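Ticket 3485: Pen cup on white table tips over when pens are put in
Last updated: Sunday, September 15, 2019

Status: Closed, with one item carried over
Site: Kurham, ground floor, white table
Category: Furniture and desk supplies
Priority: Low

Reported problem

The paper cup used for pens on the white table falls over. Usually it goes when the first or second pen is dropped in, and the pens roll off the side. The reporter says it has happened every day since the ceramic pot was moved to the Camari room. A replacement pot was ordered from Cerkmont in April and came back as out of stock. Paper cups have been used in the meantime and the reporter would like to keep using them if they can be made to stay up.

Log

Entry 1. Checked the table first. The reporter thought it was sloping toward the wall. Put a level on it in both directions and the bubble stayed between the lines. All the feet are on the floor. No change made to the table.

Entry 2. Checked the cups. The sleeve in the cupboard has 19 left. Several had been stored on their side under a box of toner and the rims were bent out of round. A cup with a bent rim still stands up, but the pens all slide to the same side. Threw out 5 and kept the rest.

Entry 3. Stood a good cup on the table with nothing in it and left it. It was still up after lunch with people using the table as normal. 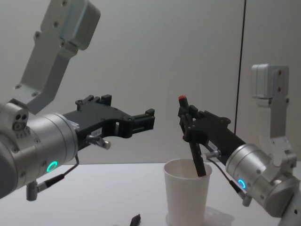

So the cup is fine by itself, and the trouble starts with the pens. A paper cup weighs next to nothing and narrows toward the base, and one of our pens is heavier than the cup. When a pen goes in at a slant, it leans on the rim with most of its length above it and takes the cup over with it.

Entry 4. Tried dropping pens in from above, the way most people do it. The cup fell more often than it stayed up. Tried again with the pen lowered until the tip touched the bottom before letting go. This was much better. It still went over when the second pen landed on the same side as the first.

Entry 5. Tried putting the pens in together as a bunch.
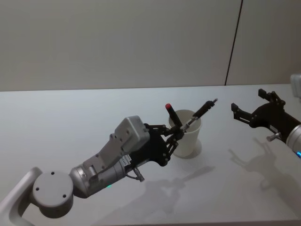 The bunch needs to be straight over the cup and as near upright as you can get it. If it touches the rim on the way in, the cup slides along the table before it tips, so there is a moment to stop. The tabletop is smooth and gives the cup nothing to hold on to. A sheet of paper under it made no difference. A square of the rubber drawer liner stopped the sliding but not the tipping.

Entry 6. Added weight to the cup. First attempt was coins, which worked, but they were gone by the next morning. Second attempt was dry rice to a depth of one finger. The cup took 7 pens, one after another, dropped from above with no care taken. Bumped the table with my hip and it stayed up. Rice gets into the pen caps, so I covered it with a circle of card cut to fit.

Entry 7. Reporter asked whether two cups, one inside the other, would do the same job. Tried it. It is stiffer and the rim holds its shape, but it tips almost as easily as a single cup. Not worth the second cup unless you are also adding rice.

Entry 8. Took everything out and laid the table up again from the start, so the reporter could try the steps below without me.

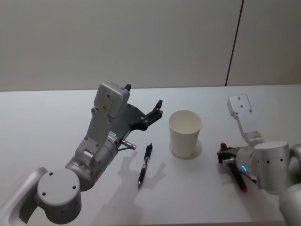 Ticket 3485, entry 8: empty cup standing near the center of the table, black pen lying to the left of it.

Fix

1. Use a cup with a round rim. Squeeze it back into shape or take another.
2. Fill it one finger deep with dry rice and press the card circle down on top.
3. Stand it away from the edge of the table.
4. Put pens in tip down. Spread them around the rim.
5. When the card starts to lift, change the cup.

The reporter did this and was happy to close the ticket.

Carried over

The pot order with Cerkmont is still open. The same pot is listed by Vishwakarma in a taller size, but the taller one will not fit under the shelf in the Camari room if the two ever get swapped. Waiting for a decision on that.

Comments (4)

Did this at our desk with dried lentils, same result. Skip the card if your pens are the click kind.

Can we not just bring the ceramic one back from Camari? It has more than one stapler in it and no pens.

Reply from the desk: asked, they said no.

The thick markers are still too much for it, even with the rice. I lay those flat beside the cup now.

Contact the Kurham help desk | Copyright 2019 Kurham Facilities | Back to top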